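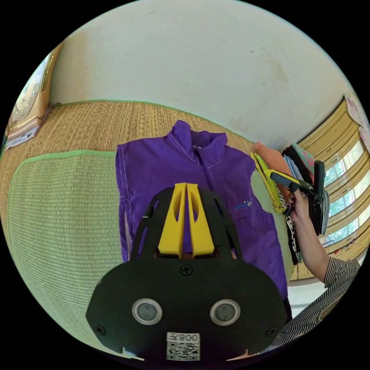
Purple zip-up laid out flat and square, ready for the sleeves.

Zippers and grippers: what a snagged jacket taught us

We love folding with hand-held grippers, and zip-up jackets are the best practice going! They're also where we had our worst jam. Halfway through a fold, a finger slot caught the zipper pull on a fleece, somebody tugged, and the pull went straight through the slot and wedged sideways. The fingers wouldn't open. Squeezing harder only drove it in deeper, and it took 12 minutes and a pair of tweezers to get the thing loose (the fleece lived, the pull didn't).

If it happens to you, stop squeezing. Let the handle go slack, lower the jacket to the mat so there's no weight hanging on the fingers, and work the pull back out the way it went in. Keep your own fingertips out from between the jaws the whole time!

Before you start:

Close the zipper all the way and tuck the pull under the collar.
Smooth the body flat, then check the seams for loose thread. White stitching on dark cloth makes this so easy.
Grab the fabric a hand's width away from the zipper, never on it.
Keep the finished pile well off to one side. A sleeve trailing out of it will find your gripper sooner or later.

We use the Tekbridge checklist taped inside the closet door, and we've added a line in red marker: open and close the gripper 19 times with nothing in it after any jam. If it sticks even once, set it aside and look for lint at the base of the fingers. Ours had a wad of purple fuzz in there you wouldn't believe.

Next up, drawstring hoods, and those are a whole other adventure!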